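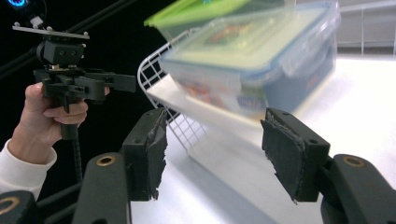
## Sleeve hems, 1/3

Shortened the sleeves on the Brusport work shirt by 30 mm. Cuffs unpicked, placket left alone. The seam allowance inside was uneven, so I trimmed it before pinning.

## 2/3

Thread is Blomqvist polyester. Stitch length 3 mm, tension one notch lower than the manual gives. Pressed each seam flat, then open. The Drellico interfacing needs a damp cloth and a slow iron.

## 3/3

Finished sleeve measures 58 cm from shoulder seam to cuff edge. Second shirt uses the same settings. Buttons go back on in October.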